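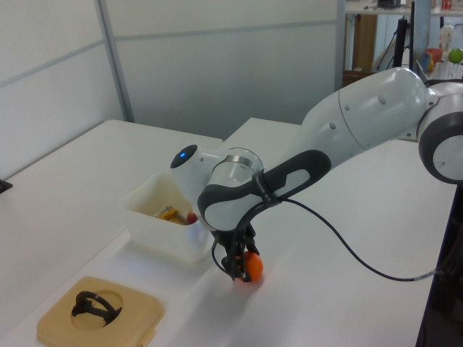

AUTOMATION — IN THE WORKSHOP

The cable that wants to be forgotten

The first thing Shobha Devadiga looks at in the morning is the cable. Before she switches on the arm at the Kulkarni test bench in Flinmont, she takes the black line between her fingers and follows it along its length, feeling for a flat place or a small cut. Only then she goes to the controller.

"The arm will tell you when it is unhappy," she says. "The cable will tell you nothing."

Devadiga looks after one cell, a white arm with a two-finger gripper over a white table. Its daily work is simple to describe: close on a small round thing, lift it, put it in a bin. A tangerine is a good teacher for such a machine. Its skin gives a little, and no two have the same size.

When the cell came from Haltow in May, the cable was tied close to the arm. It looked very clean. After 818 cycles the gripper began to lose its signal when the wrist turned far to one side, and two days went into the software before anyone cut the ties. The wire inside was damaged at the bend. Now the cable is left with slack, in a wide curve, and Devadiga writes the count in a paper notebook and changes it at 1,000 cycles, whether it looks tired or not. The last one came off at 920, for a scratch she did not like.

The grip force took more patience. She started at 40 percent of the range, the value in the Clinari setup sheet, and the first fruits came up with marks on the peel. She went down in small steps, ten lifts for each step, and stopped where the fruit still held during a fast turn. Then she wrote the value on tape and put it on the controller door. 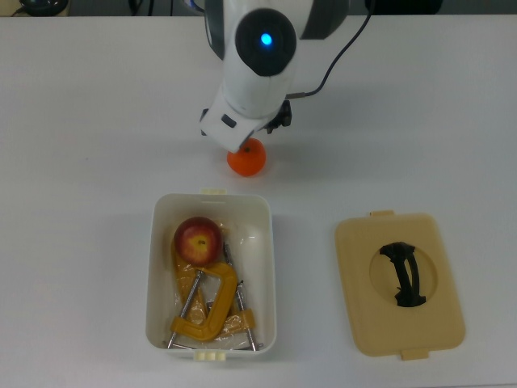 The gripper at a tangerine, with the open container and its lid on the table.

Height is the other setting that moves. The fingers must come low enough to pass the widest part of the fruit, but they should not press on the table. Devadiga checks this with a sheet of paper under the fingertips. If the paper slides with a light pull, she is satisfied. If it stays, she raises the point by half a millimeter and tries again.

She does the check after every change of fingers, and also after the floor has been washed — the table has feet with rubber, and it travels a little. There are pencil marks on the floor now, one for each foot.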